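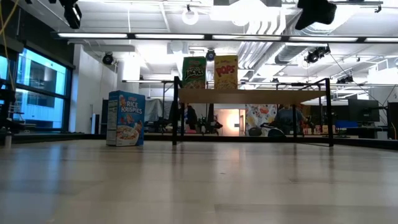

Rice Krispies, with the low table behind.

Relabelling the box room

The box room in the Iscombe house has one run of shelving, 1050 mm wide inside the uprights, and until this month it held everything we did not want to look at but could not throw away. Paper records, spare plumbing parts, camping kit, cables, paint. The boxes were labelled in marker pen on the lid. A label on the lid cannot be read once another box is on top of it, so in practice the boxes were not labelled at all.

I started by listing the contents. The list came to 618 entries, one entry per thing I might plausibly go looking for. A bag of mixed screws is one entry. A radiator key is one entry. I did not list individual letters or receipts, only the folder they sit in, with the first and last year in it.

The list lives in Itia, a small database program I have used for years for the garden records. It has no import for photographs and the search is slow, but it exports to plain text and I trust the files. Each entry has a name, a box code, a shelf code and a free text field. I had a field for value as well and removed it after the first evening, having filled it in twice.

Box codes are a letter and two digits. The letter is the subject (P for plumbing, R for records and so on) and the digits only mean the order in which the box was made up. I did try putting the shelf position in the box code. It is a mistake, as the code becomes wrong the first time a box moves, and then the label has to be reprinted or ignored. The position belongs in the database, where it can be changed in a few seconds.

The boxes are the Dudek flat-pack type in plain brown board. They are stiff enough to stack three high when full of paper. The hand holes are on the short ends, so the short end faces out, and the label has to share that face with the hole. This fixes the label height at a little under half the end panel. I settled on labels 80 mm wide, which clears the folded edge on both sides. 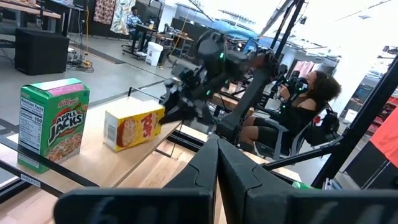

Label layout took longer than the listing did. My first version put everything on the end of the box: code, subject, full contents and date, all at the same type size, and from the doorway it was a grey rectangle. The question is what has to be read from a distance and what can wait until the box is in your hands. Cereal packaging separates the two well. On the green Apple Jacks box the front has the name in very large letters with the bowl near the bottom, and the Nutrition Facts table, down to "Calories 100", is on the side panel, where someone who wants it will turn the box to find it. I copied the arrangement. The end of each storage box now carries the code and a subject of one or two words. The contents list goes on the long side and is only seen when the box is pulled out.

The end label has two type sizes. The code is set as large as the width allows and the subject is half that height. I used capitals for the code and ordinary upper and lower case for the subject. Letters O and I are not used in codes. The contents label is set in one size, left aligned, one item to a line, with no bullets.

Printing was done on the Umach thermal printer. Thermal labels fade in sunlight, but the box room has no window and I am not concerned. The printer leaves an unprintable margin at the leading edge which the settings page does not admit to, and I lost the top of the first few codes before shifting the whole layout down. It also pauses when the head gets warm. Printing the contents labels in batches by shelf avoided most of the pauses and kept them in the order I needed.

Adhesion is fair on the brown board and poor on the one plastic crate. For the crate I cut the label down and taped over it with clear packing tape, rubbed flat with the back of a spoon. The edges have not lifted yet, though the tape makes the print harder to read at an angle.

There are a few rules for keeping it up. Anything taken out for good is deleted from Itia the same day. Anything put in is added to the database first and to the paper label in pencil, and when a label has more than 3 pencil lines on it I print a new one. Empty boxes keep their codes and go on the bottom shelf. Codes are never reused, even if the box is thrown out.

Still to do: the paint tins, which are too heavy for the Dudek boxes and do not stack safely in them. They are standing on the floor on a sheet of board with the colour names facing out. Some of the lids have drips over the name and I will have to open those to find out what they are. The records boxes also need thinning, starting with R04, which appears to be entirely instruction booklets for things we no longer own.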